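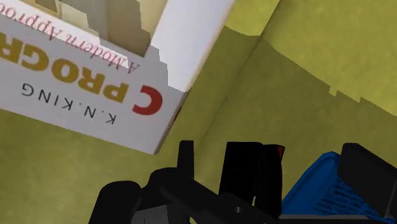
Jirnance Questions and Answers

I've been answering the same emails about Jirnance since June, so I finally sat down and put my replies in one place. If you're thinking about buying it, or you bought it last night and it won't open, start on this page.

What is Jirnance, in plain words?

It's a practice pack for robot arms that runs on your computer. You get simulated tabletops, a stack of things to pick up, and a virtual arm with a gripper that you drive by hand or with your own code. I built it for people who want to learn grasping and don't have an arm at home, or who have one and are tired of crashing it into the table (guilty).

What do I get for my money?

The base pack has 14 tabletop setups and 154 objects. You also get the Rind controller, which is the bit of software that turns your key presses or your script into arm moves, plus a folder of recorded runs. There are 1,532 of those right now, all done by hand, a good many by me with a mug of tea going cold next to the keyboard.

What kind of objects are in there?

Everyday stuff. Books, bowls, bins, blocks, bottles. The paperbacks are my favorites and also the ones people complain about most. A thin book lying flat is a mean thing to grab! You have to come in at a corner or slide it to the table edge first, and most beginners just press straight down on the cover and wonder why nothing happens. There's a lesson on it in the Plarnullow add-on.

Why does it look so blocky?

Because it's built to run on an ordinary laptop. Shapes are simple, colors are mostly flat, and shadows can have a stair-step edge to them. I could make it prettier and then half of you couldn't run it. If you have a strong graphics card, turn on "Smooth edges" under Display and it gets a fair bit nicer, though curved things will still have corners if you go looking for them.

The close camera shows mostly gripper. Is something wrong?

Nope, that's the hand camera, and it sits very near the fingers. You'll see a lot of black gripper and only part of whatever is on the table. It feels cramped for the first hour or so. Press C to cycle to the side and top cameras, or press it twice to get a split view. I drive with the side camera until I'm nearly there and then switch to the hand for the last little bit.

Everything on the table is upside down from where I'm looking!

That happens when the wrist has turned. The hand camera turns with it, so text on a book cover can end up reading the wrong way around. Left and right on your keys still go by the arm's base, though, and that trips everybody up at the start. There's a "Follow wrist" switch in Rind that makes the keys match the picture instead. Try both and keep the one that annoys you less.

Do I need to know how to code?

Not for hand driving. For scripts, yes, a little. If you can write a loop and read an error message you'll be fine. The script files use Python, and I've left comments all through the samples, some of them a bit rambling.

Will it work with my real arm?

Maybe. Rind can send moves to a few hobby arms, and the list is in the manual. Please, please run slow mode the first time and keep a hand near the off switch. A grasp that works on screen can miss on a real desk – friction in the simulator is a best guess, and your table isn't my table. I'd call the real arm link a nice extra and wouldn't buy the pack just for that.

What's Plarnullow and do I need it?

Plarnullow is the paid lesson set. It walks you through picking, placing, sorting into bins, and working around things that are in the way. You don't need it. Plenty of people get by with the free notes and a stubborn streak. If you like being told what to try next, you'll probably enjoy it, and it comes with its own forum section where I hang around most evenings after 8 p.m.

Can I use the recorded runs to train my own model?

Yes! That's what a lot of buyers do. Of the 1,532 runs, 1,209 end with the object where it was meant to go. The others are misses, drops and a few where I bumped something off the table. I kept them in on purpose and they're marked in the index file, so you can filter them out if you only want the good ones. You can publish your results too. Just don't resell the runs themselves.

Can I add my own objects?

You can. Drop the model file in the "extras" folder, give it a weight, and restart. If it falls through the table, the weight is blank. If it shoots off into space, your model probably has a hole in it or it's starting inside another object. Move it up a touch and try again.

It won't open. Help?

Update your graphics driver first. If that doesn't do it, delete the settings file (it rebuilds itself) and start again. Still stuck? Send me the log file, the whole thing please, a screenshot of the last line doesn't give me much to go on.

Do you do refunds?

Within 14 days, sure, no long form to fill in. Tell me what went wrong if you feel like it. Plarnullow refunds work the same way as long as you haven't finished all the lessons.

Is there a school price?

There is – one license covers a whole classroom. Write to me with the school's name and how many computers you have, and I'll send a quote, usually by the next morning.

Contact: use the message form | © Jirnance, Prellosville | Back to top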